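Small bins at Weltutstead office building now emptied at the desk side

Weltutstead, February. The tenants of the Peramcombe building have started a new way to handle their small trash bins, and the building office says that the first weeks went better than it expected. In place of one big collection in the evening, each small bin is emptied where it stands, the bag is closed and carried out, and the bin is lined again from a supply of used shopping bags.

The building has carpet in all rooms except the kitchen and the entrance. The old method was to carry every small bin along the corridor to a large container near the back door. Paper scraps and pieces of packing fell out on the way, and the cleaning company Brunet had to vacuum the corridor two times each evening. In its last report Brunet wrote that the corridor took more time than all the offices on the ground floor together.

With the new method, the liner is lifted out over its own bin and gathered at the top before anybody walks with it. It is a small change, but it keeps the mess in one place. 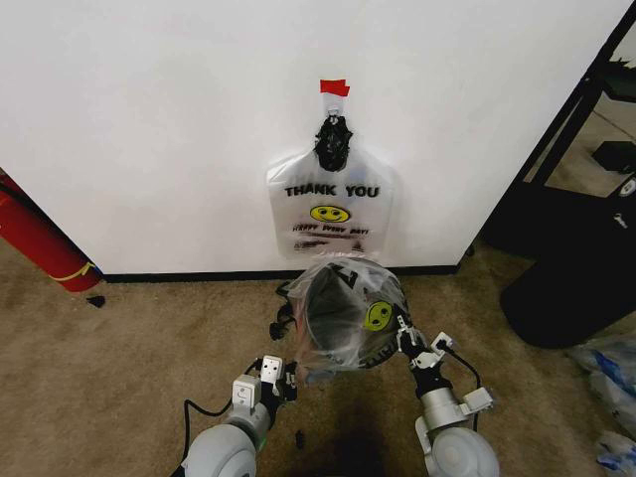

Shopping bags get a second use

The most visible part of the plan is on the walls. Bags from takeout food and from small shops are kept near the bins, hung up by the handles, so that a person who takes out a full liner has the next bag close to the hand. A strip of red tape on the wall marks the place for the bag, and the building office asks tenants not to move it.

The office collected 957 bags from tenants before the start. A bag was accepted if it was clean and had no holes in the bottom. Of these, 383 were too large for a small bin and went to the kitchen, where they are used for bottles and cans. Dosadach, the company which manages the building, had earlier bought liners in boxes of 1,000, and it used almost 3,000 of them in a year. It has now stopped the regular order and keeps one box in the storage room for the case that the shopping bags run out.

Some tenants asked if thin shopping bags are strong enough. The answer of the office is that they are strong enough for paper, wrappers and dry scraps, which is most of what a desk bin receives. Coffee grounds, food leftovers and broken glass should go to the kitchen. 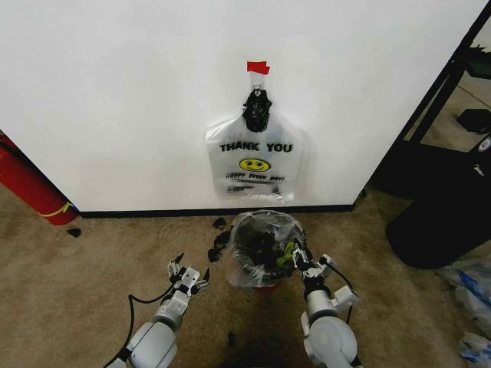
Scraps on the floor are the point where most complaints began. In the old days a full bin was often pushed down by hand to make more room, and the light pieces jumped out over the rim. On this kind of beige-brown carpet, every bit of black debris can be seen from the door, like the scraps lying to the left of the wastebasket, and tenants wrote to the office about it almost every week. The new instruction asks people to pick up what lies near the bin first and put it into the old liner, and only after this to pull the liner out. If it is done in the other order, the scraps usually stay where they are until the evening.

The office also asks that bins stay close to the wall. A bin in the middle of the room is kicked over sooner or later, and the vacuum cleaner cannot pass well.

Closing and carrying

For the full bag the advice is simple. Take it by two sides near the top, lift it slowly, and let the contents sink down before closing. Press the air out gently, and do not squeeze the bag against the body. If the bag feels heavy or has a sharp corner inside, put it into a second bag.

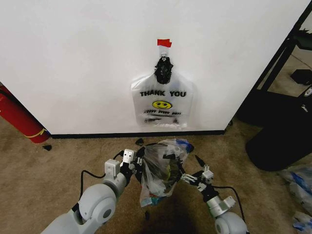 Closed bags go to the container by the back door before five in the afternoon. After this hour the door is locked, and bags should wait in the kitchen until the morning. They should not be left in the corridor, also not for a short time, as this is an escape way and it must be free.

Mixed trash is still a weak point. Paper and plastic are often found together in one bag, and Brunet cannot sort them later. The building office is thinking about a second small bin for paper in the larger rooms, but the carpet space next to the desks is limited and there is no decision yet. Tenants who want to try it in their own room can ask for a bin at the front desk.

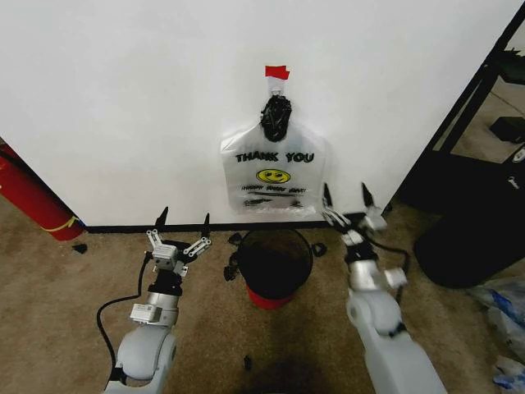 A small round bin stands by the wall under a "THANK YOU" bag.

Bags can still be brought to the box at the entrance in the morning, from eight to ten. The office needs mainly the small and middle sizes. Bags with food remains or a strong smell cannot be taken, and paper bags should go directly to the paper container in the yard.

The method will be used on the ground floor and the first floor until the end of spring. The upper floors have a different cleaning contract and continue as before. Questions about the bins, the bags or the hours of the back door can be left in writing at the front desk of the Peramcombe building.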